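Reading time: 9 minutes
Print this page | E-mail this message
Posted in September to the Plavow holders' list, by the list moderator

Subject: Re: Moving the bridge vote and what happens to locked tokens

Replying to the list and not just to the sender, as I've had much the same questions in my own inbox. I've left the earlier message in below so people who read by digest can follow.

> Hello all,
>
> I've been holding Plavow since before the first staking pool opened and I've
> read the bridge proposal through twice. I still can't work out three things.
>
> First, if the vote passes, do tokens that are already locked get moved to
> the new chain for us, or do we have to unlock, wait out the period and move
> them ourselves? The proposal says "holders will be migrated" in one place
> and "holders may migrate" in another.
>
> Second, who holds the keys to the Flodbridge contract while the move is on?
> I lost a fair bit in a bridge that got drained a while back (a different
> project) and I'm not keen to go through it again.
>
> Third, why is the vote open for such a short time? Some of us don't look at
> the governance page every day. I only heard about this because somebody
> mentioned it in the chat, and the chat moves too fast for me to use as a
> notice board.
>
> I'm not against the idea. Fees on the old chain have been awful and I'd like
> to be able to claim rewards without half of them going on gas. But I'd like
> to know what I'm voting for.
>
> Also, is there a way to vote from a hardware wallet yet? The page just spins
> when I connect mine.

Taking these in order.

Locked tokens first. The two sentences in the proposal are about two different groups, and the text should have made that clear. If your tokens are in a staking pool, the pool contract moves as a whole and your position goes with it. You don't unlock anything and your lock period keeps running from the day you started it. If your tokens are sitting in your own wallet, nothing moves until you send them across yourself. That's the "may migrate" part. I've asked for the wording to be fixed and I'm told a corrected version will go up before voting opens. If it doesn't, I'll post a note to the list.

There is one exception. Positions in the old liquidity pool, the one that paired Plavow with the stablecoin, are not covered by either sentence. That pool is being retired. If you still have anything in it you'll need to withdraw both sides, and it's worth doing that early when the pool has some depth left in it. After the move the front end for that pool goes away. The contract will still be there and you can still call it directly, but most people won't want to be doing that by hand.

On the keys. During the move the Flodbridge contract is controlled by a multi-signature wallet with nine signers. Changes to the contract go through a time lock, so anything the signers approve sits in public for a while before it takes effect. That's better than what we had for the first bridge, where one deployer address could do whatever it liked. It's still people holding keys, though, and I would treat it that way. If you wouldn't be comfortable with your whole balance in the bridge at once, send a small amount, see it arrive, and then decide about the rest.

The code was reviewed by Virorum over the winter. The report is linked from the proposal page, under the discussion tab, where it's easy to miss. It lists two findings rated medium, both to do with how the contract handles a message that turns up out of order. Both are marked as fixed in the report. I've read the fixes and they make sense to me, but I'm not an auditor and you shouldn't take my reading as a second opinion. A review covers the version that was reviewed. If the code changes between now and launch, somebody needs to say so and say what changed, and I've put that question on the forum. 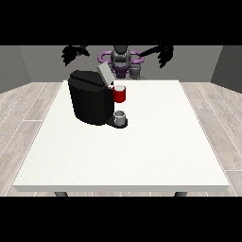

By the list moderator
Moderator, Plavow holders' list

As for the length of the vote, I agree with you. The window was set back when most holders were on the chat all day and a quick vote suited everybody. That's not who holds the token now. A lot of people bought in, locked up and went back to their jobs, and they check in when they do their taxes. A bridge move is a big enough change that they ought to have a fair chance to hear about it.

What I can tell you is that the window is a setting in the governance contract, and changing it takes a vote of its own. So it can't be stretched for this proposal. What can be done is to hold off opening the vote until notice has gone out properly, and that has been agreed. Notice will go to this list, to the forum and to the banner on the staking page. The vote will open after that. I don't have an opening time yet and I'd sooner not guess at one.

Somebody should write up a proposal for a longer window. I'm happy to help with the drafting if a holder with enough voting weight to submit it wants to take it on. You can also pool weight by delegating to one address for the submission and taking it back afterwards. Delegating doesn't move your tokens and it works on locked positions too.

Hardware wallets. The spinning page is a known fault. It happens when the wallet's browser extension is set to a different network from the one the governance page expects, and the page doesn't tell you that. Switch the network by hand before you connect and it should load. If it's still spinning after 30 seconds, close the tab and start again, because it won't recover by itself. You'll also need to turn on blind signing for the vote transaction, which I don't much like. Turn it off again when you've finished. The developers say the next version of the page will show a readable message on the device. They said that about the last version too.

A few other things that have come up off list.

Fees. The saving on the new chain is real but it isn't free to get there. You pay once on the old chain to send tokens into the bridge, and that's the expensive part. After that, claiming rewards is cheap. If you hold a small amount in your own wallet it may not be worth moving until the old chain is quiet. Early morning, our time, is usually the cheapest. There's no deadline for moving wallet balances in the proposal as it stands, and I'd vote against any amendment that put one in.

Bridge fee. Flodbridge takes a cut of up to 2 per cent on each crossing, depending on how lopsided the two sides are. The proposal waives that for the first crossing from each address. It does not waive it for the trip back. If you send tokens across and change your mind, you'll pay it, and you'll pay network fees on both sides as well.

Rewards during the move. Staking rewards keep building up but you can't claim them while the pool contract is paused. The pause is meant to be short. I've seen "short" mean all sorts of things in this business, so if you're relying on a claim to cover something, make it beforehand.

Exchanges. If your tokens are on an exchange, you don't have a vote and you can't stake, and it's up to the exchange whether it supports the new chain. Ask them and get the answer in writing. Please don't send tokens from the new chain to a deposit address for the old one. The addresses look identical and the tokens will not turn up. Getting them back depends entirely on how helpful the exchange feels that week.

Tax. I get asked this every time. Some accountants treat a bridge crossing as a disposal and some don't, and it depends on where you live and how the wrapped token is set up. Keep the transaction records from both chains and ask your own accountant. I can't answer it for you, and I'd be wary of anyone in the chat who says they can.

Scams. There are already at least a couple of fake migration pages going about. The real one isn't live, so any page asking you to connect a wallet and migrate now is a fake. I won't message you privately to offer help and neither will anyone from the project. If you've already signed something on one of those pages, revoke the approval straight away and move what's left to a fresh wallet. Then tell the list, without the link, so others know what it looked like.

On the Hinds proposal, which a few people have mixed up with this one: it's separate. Hinds would change how the reserve is spent and has nothing to do with the bridge. You can vote for one and against the other. It's still in discussion and may not go to a vote at all. Please start a new thread for it, with Hinds in the subject line, so the archive stays readable.

I'm leaning yes on the bridge move, for what it's worth, provided the wording gets fixed and we get an answer about code changes since the Virorum review. If either of those falls through I'll vote no and suggest it comes back later. The old chain isn't going anywhere and we've put up with the fees this long.

Please trim your quotes when you reply. The last thread had whole digests pasted into it and a couple of people unsubscribed.

Moderator
Plavow holders' list

Print this page | E-mail this message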